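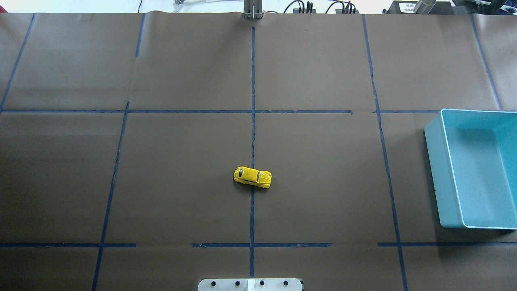
May 5, 2021

Gall ink, continued. The April batch has grown a hat. Lifted the lid on the big jar this morning and found a disc of mould the colour of a hospital corridor, thick enough to pick up with a spoon, which I did. Underneath, the liquor is fine. Better than fine: dark brown, sour, smells like a wet fence. Nam-gil Ma says the mould is doing the work for us and should be thanked. I have skimmed it into the compost without ceremony.

For anyone reading this who missed the last entry: crushed oak galls in rainwater, lid on loosely, left on the shelf over the heater. The old recipes want it kept warm and ignored, two things this workshop does well. The idea is that the tannin breaks down to gallic acid while it sits, and gallic acid gives the better black with iron. The boiled version (Pluma, named by So-yul, who names everything) was ready in an afternoon and has been sulking in its bottle since. Goes down grey, darkens to a sort of charcoal, stops there. I had hopes for Pluma.

Strained the liquor through an old pillowcase, then coffee filters. The coffee filters clog after a cupful, every time, and every time I write down that I should buy a proper filter cloth. Noted again. Ended up with 500 mL of clear liquor and a brown sink.

Split it into five jars. Same liquor, same gum arabic, only the iron changes. Weighed the ferrous sulphate on the small scale with the door shut, because the needle goes wandering if there's a draught. The crystals have started going rusty at the edges. Picked out the greenest ones and pretended that was a method. We need a fresh tub and it needs to live in a jar that closes.

Jar 1: barely any iron. Pale on the page, warm brown after lunch. Pretty, useless.
Jar 2: a bit more. Writes like weak tea and turns properly dark by the time you've found your glasses. So-yul's favourite. She has already called it Cha and put a label on it, so I suppose it exists.
Jar 3: the middle one. Good black. Flow is nice. I'd stop here if I had any sense.
Jar 4: blacker in the jar, no blacker on paper. A little crust on the nib after sitting.
Jar 5: all the iron, for science. Crusty nib, gritty line, sludge at the bottom. Also the one most likely to eat the paper in a few decades, when I plan to be unavailable for comment.

Test strips on three papers: the cheap copy stuff, the cotton offcuts, and the last of the Drunus, which So-yul Sun brought back from the mill sale at Jadumgate and which I've been hoarding like butter. Drunus takes everything well. It took jar 5 well. I could probably write on it with gravy. This makes it lovely paper and a hopeless test paper, so from now on the cotton is the standard and the Drunus goes back in the drawer. The copy paper feathers with all of them, worst with jar 1. More gum might fix that. More gum also makes it crack if you fold the sheet, as we learned with So-yul's aunt's birthday card.

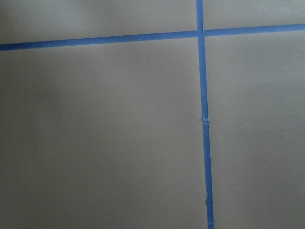

Blue tape, crossed.

pH strips: I did them, they all came up somewhere in the acid end, and reading a brown liquid on a coloured strip is mostly an exercise in opinion. Nam-gil read them as lower than I did. We wrote down both. If we're going to make any claims about this stuff to anyone but ourselves we need the meter back, and the meter needs a new probe, and the probe costs more than every gall we've ever picked up off the ground. So: no claims.

Ran the eggshell trick on a spoonful of jar 4 to see if it would calm down. Crushed shell, left it to fizz, filtered. It did get less sharp on the tongue of the strip, and it also went muddy and dropped a lot of its colour onto the bottom. Not repeating that one. The shells were from breakfast and there was a smell.

Water test after a few hours' drying: held the strips under the tap. Jars 3 and 4 didn't move. Jar 2 lost a little halo. Pluma, out of pity, was included, and ran about as badly as you'd expect. Will repeat after a week, when the oxidation has had a fair go, and leave half of each strip on the windowsill with a bit of card over the other half. Nam-gil wants a logwood tint in the bottle so you can see what you're writing before it darkens. I'm against it on grounds of tidiness. He's right though, jar 2 is nearly invisible under the desk lamp.

Things to remember:
- One clove per jar keeps the mould off. Two and it smells like ham.
- Rinse dip nibs straight away. I left the good one in jar 5 over lunch and it is no longer the good one.
- The stain on the bench doesn't come out with lemon. It went darker, then lighter, then I had a clean patch shaped like a lemon.
- Label lids AND jars. Lids travel.

Next: scale up jar 3. If we want to fill bottles for the spring table we'd need 1000 mL of liquor, meaning twice the galls, meaning another walk under the oaks with a bag, looking like people who've lost a very small dog. Old galls with the exit hole are weaker, so the books say. Ours are nearly all holed. Could try sorting a handful each way and running them side by side before we commit the lot.

10 g gum arabic left in the tin. Order more. Ask So-yul where she put the mortar.

5 comments 10 shares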